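How to find out why your simulated arm stopped picking things up and started attacking the furniture

Last updated by Intan Chin for the Lemlow pages

You left a batch of pick-and-place runs going on Sunday night. You came back to a success rate with a lot of zeros in it and a log that says everything is fine. Our batch was 1,645 episodes, of which 138 had ended with the gripper somewhere no gripper had been asked to go. The physics engine reported no errors. It never does when you need one.

What follows is how we tracked it down on the Mirkton scenes. You need your episode logs, the wrist camera renders and a fairly strong drink.

Step 1. Stop the batch

Obvious, and I still let ours run through breakfast. A policy that is failing will keep failing at the same speed, and all you gain is disk usage. Stop the workers, copy the logs somewhere safe, and write down the commit you were on before anyone helpfully pulls a new one.

Step 2. Sort failures by the last joint command, and leave the reward for later

The reward only tells you the arm did badly. Plot the final commanded pose against the final measured pose. If they agree, your controller did what it was told and the trouble is upstream. If they disagree by more than a hair, look for contact or a joint limit. Ours agreed beautifully — the arm had gone exactly where it was sent, with great confidence.

Step 3. Look through the wrist camera

I put this off for hours because plots feel more like work. Don't. Pull wrist renders from the bad episodes and ask one question of each: is the thing you wanted picked up between the fingers, or anywhere near them?

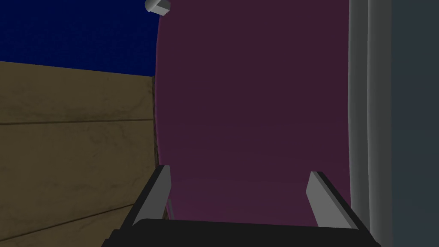
Fingers open in both, and the target mug in neither.
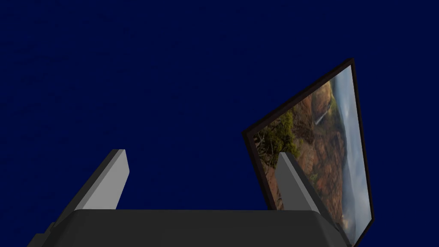

Oisín Rafferty wrote in to say he had the same symptom on the Drellovham scenes, and that his came down to a camera mounted with the wrong roll, so check the mount before you blame the poses. He lost 4 days to it and would like them back.

He has a point, so do that now. Load a scene with one cube straight ahead of the gripper, render it, and confirm that up is up. Two minutes. Ours passed, which was annoying, as I had been hoping for an easy one.

Step 4. Check which frame your targets are in

This was our fault, in both senses. The scene loader wrote object poses in the world frame. The planner read them as relative to the robot base. For most scenes the base sits at the origin and the two are identical, so everything worked. In the 26 scenes where the base had been moved or turned, every target was off by exactly that much.

To test for it, take one failing scene, move the base back to the origin, and move all the objects by the same transform. If the arm suddenly behaves, you have found it.

Step 5. Fix it in one place

Convert once, in the loader, and put the frame in the variable name. Call it target_in_base and suffer the extra typing. Do not also convert in the planner "to be safe." We did, and got a second set of failures that mirrored the first.

Step 6. Add a guard before anything touches hardware

In simulation, a bad target costs you a night. On a real arm it costs you a wrist, possibly your own. Before you send any motion, reject targets outside a box you have measured by hand, and stop the run on the first rejection. A warning is not enough. We had a warning. It was on line 9-something-thousand of the log, where it had been printing all night.

Keep the speed limit low for the first hardware session after a fix like this, and keep one person's hand on the stop button who has no other job.

Step 7. Rerun only the scenes that failed, then the lot

Use the same seeds. If you change the seeds and the numbers improve, you have learned very little. When the failed scenes come back clean, start the full batch, and set it to halt if the first hour looks bad. Mine now does this by default, and has already halted once because I mistyped a folder name.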